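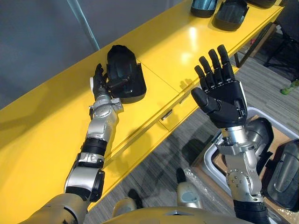
Em maio troquei o servidor de backups cá de casa e aproveitei para rever a forma como guardo o arquivo fotográfico. Deixo as notas por escrito para não ter de reconstituir tudo na próxima avaria.

## Ponto de partida

O arquivo ocupava 413 GB, repartidos por 4 discos externos comprados em alturas diferentes. Cada disco tinha uma estrutura de pastas própria: um por ano, outro por local, dois sem critério reconhecível. Havia duplicados entre eles, alguns com nomes alterados, e a data de modificação dos ficheiros tinha-se perdido numa cópia antiga feita pelo gestor de ficheiros.

A máquina nova, a que chamei `badimau`, tem dois discos em espelho com ZFS. A anterior, `gedolley`, usava ext4 sobre um único disco e fazia a cópia noturna com um script de rsync que eu já não me lembrava de ter escrito.

## Deduplicação

Calculei somas SHA-256 de todos os ficheiros e ordenei o resultado. Os ficheiros com soma igual foram reduzidos a um exemplar, mantendo o que tivesse o caminho mais curto. O critério é arbitrário, mas dá sempre o mesmo resultado se repetir o processo.

As somas não apanham imagens iguais com metadados diferentes. Um JPEG a que se acrescentou uma legenda passa a ter outra soma, embora os pixels sejam os mesmos. Para esses casos extraí apenas os dados de imagem e voltei a comparar. Onde havia divergência nos metadados, fiquei com a versão que tinha o campo `DateTimeOriginal` preenchido.

## Nomes e datas

Adotei o formato `AAAA-MM-DD_HHMMSS`, com um sufixo numérico em caso de colisão. A hora vem do EXIF, sem conversão de fuso. Tentei converter tudo para UTC e desisti: a câmara antiga não regista o fuso e eu raramente acertava o relógio em viagem.

As digitalizações de negativos ficaram numa árvore separada, com a data do rolo em vez da data da digitalização. Sobraram 31 ficheiros sem qualquer indicação temporal. Estão numa pasta `sem-data` e vão lá ficar.

## Instantâneos e cópia remota

O ZFS tira um instantâneo por dia e outro por mês. Os diários são apagados ao fim de quatro semanas; os mensais ficam. Como o arquivo quase só cresce, o espaço ocupado pelos instantâneos é desprezável.

A cópia remota está em casa do Urho Kallio, que por sua vez guarda a dele na minha. Usamos `zfs send` incremental sobre SSH, com o conjunto de dados cifrado na origem e enviado em modo raw, de modo que a chave nunca sai da máquina de quem é dono dos ficheiros. A primeira transferência foi feita em mão, com um disco. Pela rede, a ligação dele só dá 100 Mbit/s e o débito real fica abaixo disso.

O envio arranca às 3h. Se falhar, o token de retoma permite continuar na noite seguinte a partir do ponto onde parou, desde que a receção tenha sido iniciada com `-s`. Perdi uma tarde até reparar que faltava esta opção no script.

## Verificação

Corre um `scrub` por mês em cada lado. Além disso, escolho de vez em quando uma pasta e restauro-a para um diretório temporário, comparando as somas com a lista original. Na última tentativa o restauro terminou sem diferenças.

## Pendente

- Importar as legendas do catálogo antigo, que está numa base SQLite com codificação inconsistente.
- Ligar o alerta de temperatura dos discos ao correio eletrónico.
- Decidir o que fazer aos vídeos, que por enquanto continuam no `gedolley`, ligado só para isso.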